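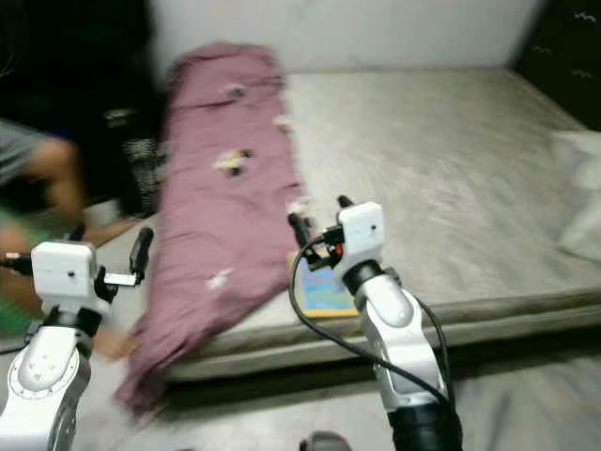

Page last changed: January, 4:10 pm

Notes for my talk in Valbridge, Wiesława Bielecka

Slide 1. Good evening. I work for Flakel, we rent and sell small apartments in Borneck.

Slide 2. The apartment on Bandara Street was 911 dollars per month, and it stayed on the list all autumn. Speak slowly here. We changed the text of the listing, the price we did not touch. In the first week 185 people opened the page.

Slide 3. Read both texts aloud. Ask which one they would call about. Wait for hands.

Slide 4. Heating costs must be in the listing. Tell the story of the 2 tenants and the old boiler, if there is time.

Questions, then coffee.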